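Changes to Snack and Drink Sales at Sasavier Campus

21 Aug 2021

The Sasavier campus will move all snack and drink sales to a single counter on the ground floor of the Melia Building when the fall term opens. The two smaller kiosks in the Livach wing have closed and their stock has been transferred.

The change follows a review of campus food services carried out over the summer. A total of 2,275 students and employees answered the survey that formed part of the review. Longer opening hours were the most frequent request, followed by card payment and clearer prices.

The new counter will open at 7:30 a.m. and close at 8 p.m. Cash and cards will both be accepted. Meal plan credit may be used for hot food and fruit but not for candy or bottled drinks – this rule is unchanged from last year.

"Many of our evening students had no place to buy food after their first class," said Yufang Ye, head of campus services. "The longer hours are meant for them first of all."

Seating next to the counter has been increased to 47 places. Lockers 1 to 30 have been moved to the east corridor, and their users have been notified by mail.
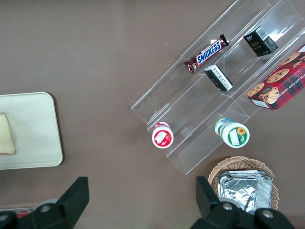 Campus Services – Food and Retail Team

Candy bars, including Snickers, remain part of the range. Prices will be posted at the counter and on the services page before the term begins.

Questions about meal plan credit should be sent to Dzintra Kuusk, Melia Building, Room 108.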